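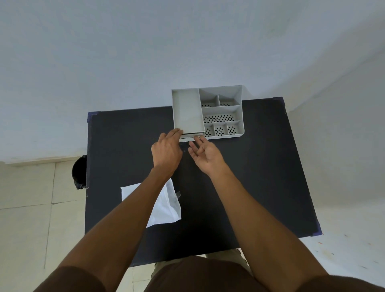 Kolev wrote to us that the drawer of the organizer became stiff after one month, and asked if it must be oiled. It must not. Oil collects dust and makes marks on paper. Please follow the steps of this section, and the drawer will run well again.

4.2 Putting in and adjusting the drawer

Before you start, take all things out of the organizer, also from the large left compartment. Put the Vollside on a flat table.

1. Pull the drawer out slowly until it stops. Lift the front a little and take it out completely.
2. Wipe the drawer and the gap under the large compartment with a dry cloth. Crumbs can be shaken out through the holes in the small compartments.
3. Hold the drawer level and put the back edge in the gap. Both sides must enter at the same time.
4. Push with both hands on the front until you feel a light click.
5. Open and close the drawer five times. If it goes crooked, repeat from step 3.

Note: The drawer is shallow. It is made for flat things such as notes, stamps and cards. The maximum load is 900 g.

Note: Pens can stand in the large left compartment. Clips and erasers are better in the small ones.

CAUTION: Do not push the drawer with force when it is crooked. The plastic lip can break.

CAUTION: Do not wash the parts in water warmer than 30 degrees C. Let them dry for 20 minutes before you put the drawer back.

If the drawer is still stiff, write to Wanidier customer service and tell the model name.

4.3 Cleaning the compartments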